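# A Room Divider for a Very Small Apartment

Interior Design 101, final project report
December 17, 2024
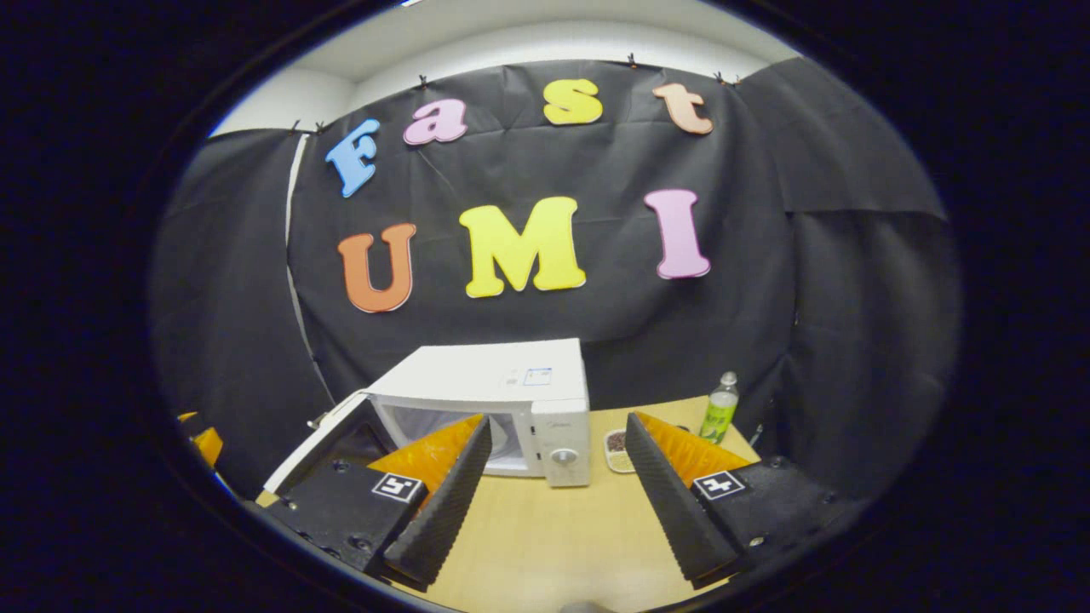 My project was a folding screen for a studio apartment in the Rurnier building, where the bed is basically in the living room and you can see it from the front door. I wanted the screen to have a dark background with bright shapes on it, and that meant most of my semester went into color. If you look at how the foam letters of "Fast" and "UMI" show up on the black cloth, you'll get what I was after: the yellow M and the orange U come forward right away, and the softer ones like the light blue F and the pink a still read fine even with all those creases behind them. On a white wall I think that peach t would have been the weak one. I wanted that same kind of pop, only with fewer colors and on something you could fold up and push against a wall.

## The brief I gave myself

We were allowed to pick any home project as long as it solved a problem in a real room and we could build it at full size. I picked mine because I live in that room! The apartment is one rectangle with a kitchen strip along the short side and a window at the opposite end. The only window, so whatever I put in the middle could not turn the kitchen end into a cave.

My list at the start looked like this:

- hides the bed from the door
- lets daylight get past it
- light enough for me to move on my own
- no holes in the walls or ceiling (the lease is strict)
- looks good from both sides
- cheap

I'll say now that "cheap" did not survive. The rest mostly did.

## Looking at what other people do

I spent the first part of the project just looking at dividers. There are a lot of them out there, and most fall into a few groups: bookshelves with no back, curtains on a ceiling track, slatted wood walls, and the classic folding screen. I really liked the slatted walls, but nearly every one I found was fixed to the floor and ceiling. The open bookshelves let the light through beautifully, and then people fill them with stuff and the light is gone. Also I don't own that many books.

Curtains were the sensible answer. I know that. My instructor knew it too and asked me in the first review why I wasn't doing a curtain, and I didn't have a great reply beyond not wanting to look at a curtain. I still think that's a fair reason, but I should have written it up better at the time. In a room this size you see the divider more than any other piece of furniture, so how it looks is a big part of what it does.

I went with the folding screen, and then changed the usual proportions. Normal ones have several narrow panels and zigzag across the floor. Mine has 2 wide panels joined in the middle, so it stands in a shallow V. It uses less hardware and you get a big flat surface on each half to paint on. The downside is that a wide panel is heavier, and I'll get to that.

## Picking the colors

I painted 15 sample cards and carried them around the apartment for a week, taping them up in different places. Morning, afternoon, with the lamp on, with only the kitchen light on. My phone is still full of pictures of small painted rectangles.

The background was the first decision. Pure black looked amazing on the card and pretty grim when I painted a larger piece of cardboard with it. It stopped looking like a color and started looking like a gap in the room. I moved to a very dark green, which looks almost black at night and shows its green when the sun is on it. The paint is from the Wiketti range, in their flat finish. I tried the satin as well, and it picked up a stripe of glare from the window that went right across the middle.

Then the shapes. My first sketches had circles, arches, leaves, a kind of wave – way too much going on. I kept cutting pieces out of colored paper and moving them around on a dark sheet, and every time I took one away the layout improved. The final front has large arches that overlap, in mustard, coral, and a pale dusty pink. The back, which faces the bed, has the same arches in outline only. I wanted that side to be quiet since it's the last thing I look at before I turn the lamp off.

One thing I learned about bright colors on a dark base is that they need way more coats than you'd expect. Mustard was the worst. The first coat was so see-through I thought I'd bought the wrong thing. I ended up putting down a pale gray undercoat inside each arch, letting it dry overnight, and then doing the color over that. If I'd done the gray from the beginning I would have saved myself a whole weekend and a good part of a can of paint.

## Building it

The wood came from Tzavaras, a lumberyard out on the edge of Vadness. I'd never been to a lumberyard and I brought a drawing with every measurement on it except the thickness of the boards. So that was a short first visit! I went back with a better drawing, and they cut the long pieces for me, and I did the shorter ones in the school shop.

Each panel is a simple pine frame with a thin sheet of plywood set into the lower part. The top section is left open, and that's where the light comes through. I went back and forth on how tall the solid part should be. I stood a sheet of cardboard across the room, sat on the couch, looked toward the bed, and kept trimming the cardboard down until I could just see the headboard. Then I added a little back on. Not very scientific, but it gave me a height that works for this couch and this bed, and I trust it more than the number I'd had in the drawing.

The frames are glued and screwed at the corners. I wanted to do proper joints, and I practiced on scrap, and my practice joints were bad enough that I dropped the idea. The screw heads are filled and sanded and painted over. You can find them if you go looking with a flashlight.

For the middle I used 2 double-action hinges, the kind that fold in either direction. They cost more than the plywood did. I'd still buy them again, because being able to flip the V to point the other way changes the room a lot. When I have people over I push it so the point faces the bed and there's more floor on the couch side.

### Things that went wrong

The first panel came out slightly twisted. I had clamped it on a table that wasn't flat and didn't notice until the glue was hard. I took it apart (loudly), cleaned up the ends, and glued it again on the shop floor with paper under it. It's much better, though one foot still sits a hair off the ground, so there's a felt pad under that one that's thicker than the others.

I also painted before I fitted the hinges, which I'd been told not to do. The hinge recesses had to be cut through finished paint, and the edges chipped. I touched those up with a small brush and they look okay from a normal distance.

And then the weight. I can move the screen by myself when it's folded, but it's a drag and not a lift. I stuck felt on all the feet so it slides on the wood floor, and that fixed most of it. On the rug it doesn't slide at all. The rug has been moved.

## How it works in the room

I've been living with it long enough to have opinions. The bed is hidden from the door, which was the main thing. The light is better than I'd hoped: in the morning the sun comes over the open top and lands on the kitchen cabinets, and the counter stays bright enough to make coffee without the lamp. Late in the day it gets dim at that end sooner than it used to. I measured nothing here, so take it as the view of the person making the coffee.

The coral arch is my favorite part and I would not have guessed that from the sample cards. On the card it looked kind of loud. At full size, next to the dark green, it calms down. The dusty pink went the other way, and in the evening it can look a bit gray. I might repaint that one in March when I can have the window open.

Comments from the class review were mostly about the back. A couple of people thought the outline arches looked unfinished, and I can see it, especially in photos where you can't tell the two sides are related. One suggestion was to fill just a single arch on the back with color. I've taped a piece of painted paper there to try it out and so far I like it without the paper.

## What I'd change

I'd go with a lighter frame. Pine was easy to work with and easy to get, but the boards are thicker than they need to be, and that's where most of the weight is. I'd also make the test piece bigger from the start. Small cards were fine for throwing out bad colors and not much use for choosing between good ones.

I would draw the hinges into the plan before anything else. My drawings show the panels as if they just stick together by magic, and every problem I had in the last part of the build came back to that.

Things still on the list: sand and repaint the chipped edge near the lower hinge, replace the thick felt pad with a proper adjustable foot, and find somewhere to keep the leftover mustard.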